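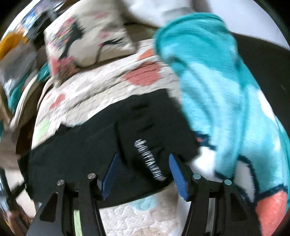 Heather Galbraith has been tidying other people's bedrooms for 15 years, the last nine of them for Brevum, which sends housekeepers into private homes and a handful of short-term rentals. Since December she has done part of that work with a gripper in her hand. She squeezes, the jaws close on a shirt or a sock, she lifts it and puts it where it goes. A camera on the tool records the whole thing, and the recordings go to Ferkton, the company that says it will one day sell Brevum a robot that can do the same.

I asked her first whether she believes that.

"I believe they believe it," she said. "The people who come by are nice. They're young and they're excited. But I've been hearing that the machine will be ready next year from the day they handed me the thing, and what I have so far is a slower way to pick up a T-shirt."

How much slower? She didn't want to guess. Han-gyeol Jeon, who schedules the crews, did have an answer, or at least a policy. A bedroom done with the gripper gets double the time on the schedule. He showed me the printout on the wall by the supply closet, with the gripper rooms shaded gray.

"Double is generous for some rooms and not close to enough for others," he said. "A made bed with one pair of pants on it, fine. A kid's room the morning after a sleepover, forget it."

It's the kids' rooms that Ferkton wants most. Galbraith was told early on that hotel beds were no use, all white and flat and the same. What they asked for was clutter: quilts with patterns on them, plush blankets in a heap, pillows with faces, dark clothes lying on top of light bedding and half under something else. She finds this funny, up to a point.

"You get a black shirt stuck under a fuzzy blanket. With my hand I don't even think about it. I pull, and my other hand is already holding the blanket down. With the gripper I've got two fingers that don't bend, and I have to decide where to pinch. Pinch too shallow and it slips. Too deep and you come up with the bedspread too."

And when she comes up with the bedspread?

"They keep it. They told me the mistakes are useful. I said, useful to who?"

I put that question to Rajeshwari Krishnan, who manages the project on the Ferkton side and agreed to talk to me on speakerphone with Jeon in the room. She was patient with me. A machine that has only seen clean grabs, she said, doesn't know what to do after a bad one, and people recover from bad ones all day without noticing. "Heather regrips better than anyone we have," she said. "She'll feel the cloth start to go and change her angle before it drops. We can't write that down as a rule. We have to watch her do it."

I said that sounded like a skill, and asked whether Galbraith was being paid for it as one.

There was a pause. Krishnan said that pay was Brevum's side of the agreement. Jeon said that housekeepers get their normal hourly rate for gripper rooms, plus a bonus of $100 a month for being on the list. He added that nobody had been made to sign up.

Galbraith's view of the bonus is that it covers her wrist. "It's the squeezing. You do it over and over and by lunch it's here," she said, and pressed the base of her thumb. "I asked for a lighter one. They brought one with a different handle. It's better. I still swap hands after every room, and I'm no good with my left, so I suppose that's all going in as mistakes too."

So-ying Lo, who works the same route and has been with the company almost as long, declined the gripper when it came around. She told me why while she folded pillowcases, and she didn't stop folding.

"They call it teaching. When I taught my niece this job, she got the job and I kept mine. Who gets it this time?"

She has a second objection, and I think it's the stronger one. The camera is in somebody's bedroom. Clients sign a form, and the ones who agree get a discount, but Lo doesn't think most of them read past the discount. "A child's pillow, a child's books. The mother signed. Fine. I wouldn't want it in my house." Krishnan says faces and documents are blurred out before anyone on her team looks at a recording. When I asked who does the blurring, the answer was another company, Joliletti. I asked who watches the recordings at Joliletti and was told I would get a reply in writing. I haven't had one yet.

By the last tally Jeon had seen, the crews had turned in 3,876 recordings. He didn't know how many Ferkton considered enough. Neither did Galbraith. Krishnan said it doesn't work like filling a bucket, which may be true, but it does make it hard for the people doing the filling to know when they're done.

I wanted to know what has changed already, today, with no robot in the building. The sales talk is all about later. Galbraith had to think about it.

"We talk less," she said. "I used to go in with So-ying, two to a house, and we'd do the beds together, one on each side. Now a gripper room is a one-person room, because a second person gets in the recording. So I'm upstairs with the tool and whoever I'm with is down in the kitchen. It's a long day like that."

The other change is the notes. After each gripper room she fills out a short form on her phone: what kind of bedding, what items, anything unusual. She estimates nothing and rounds nothing, because the form is checked against the recording and comes back if it doesn't match. Hers has come back for calling a blanket blue when the checker thought it was green. "We went back and forth on that. It was turquoise! There wasn't a box for turquoise."

Evander Shearer, who owns Brevum, is more hopeful than anybody else I spoke to there. He has trouble hiring, he says, and trouble keeping the people he hires, and he sees the machine doing the picking up while his staff do the bathrooms and kitchens and "the parts that take judgment." I pointed out that Krishnan had just spent part of an afternoon telling me how much judgment there is in picking up a shirt. He laughed and said I should take that up with her.

Would he put in writing that no one loses hours when the robot arrives? He said he couldn't promise what he couldn't see. He would promise to talk to the crew first. I asked if that promise was in writing. It isn't, though he says he'd be open to it.

I passed this along to Galbraith, who was packing up for her next house. She wasn't surprised, and she didn't seem especially angry. She thinks the robot is a long way off, and she has seen a demonstration at Ferkton's office that helped her reach that opinion. An arm picked up a folded towel from a bare table and set it down on another bare table. Everyone clapped.

"I said, okay, now do it with the dog on the bed."

She's staying on the gripper list through the end of the year. She wants the bonus for a set of tires, and after that she's going to ask to be put back with So-ying, two to a house. Jeon says he'll see what he can do with the schedule.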